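Search course pages Go Advanced

Packing and Storage for Small Workshops
Handout 13: The second-hand carton
Notes by Daranee Kongkaew, revised in January

Most packing guides will tell you that a used box is as good as a new one. I have my doubts, and I'd like you to have some too before you fill in the worksheet. A carton that has been cut, taped and opened again has lost something each time, and the guides rarely say how much. Look at the top edges first. Fraying there is easy to dismiss as cosmetic, but a soft edge may be the first sign that the wall is giving up.

Then look at the tape. Clear packing tape along a flap tells you that somebody wanted that flap to be stronger. It doesn't tell you that it is. A window cut in the front is handy for seeing a basketball without lifting anything out, and I still wouldn't stack on a box that has one.

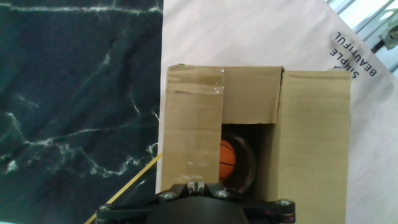
1. Flaps: fold in, fold out, or cut off?

Kamol Limsakul's reading for this unit says to leave the flaps up while loading, as a funnel. Fine for a ball. Less fine for anything with corners, which will catch on a flap that leans inward. Try both and write down what happens, including the tries you'd like to leave out.

Cutting the flaps off is the usual shortcut. You get a clear opening and a box you can't close. If the thing inside can roll, think hard about that trade.

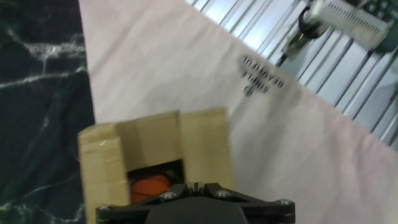

Fig. 2. Flaps up, ball in the box.

2. What goes underneath

The reading claims that a patterned ground helps you find things. Does it? A marble print is full of thin pale lines, and a stray thread or a strip of clear tape can vanish into them. Plain cloth is kinder to the eye, though it creases. Printed slogans do no work at all, as far as I can see.

Anselmo Aguiar disagrees with me here. He wants strong contrast under every box and thinks a few veins are a fair price. Read his margin notes on page 53 and decide for yourself.
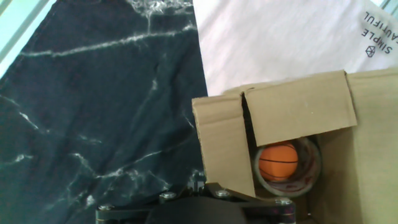

Fig. 3. Dark marble print beside the white. Note the creases, and "SIMPLE" in the upper right.

3. Where to put the box

"In the middle" is the standard answer, and it's lazy. On a mat with pink, white marble and black marble sections, the middle may be the spot where all three meet, so you are judging the box's edges against three grounds at once. Chinyere Adebisi's group should shift theirs onto one color and compare. 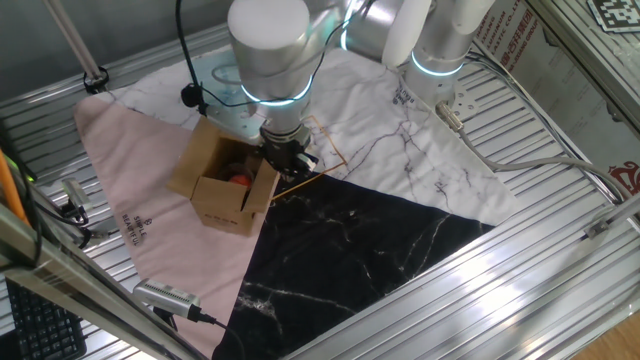 Whatever you choose, mark the position before you begin and don't nudge the box halfway through. I had 18 worksheets last term, and too many had a box that wandered and a conclusion that didn't.

For next time: bring one used carton, any size, flaps attached. Please don't repair it first.

Contact: Rattana Sukprasert, Petchrat Workshop School, Room 3715
© Petchrat Workshop School. Back to top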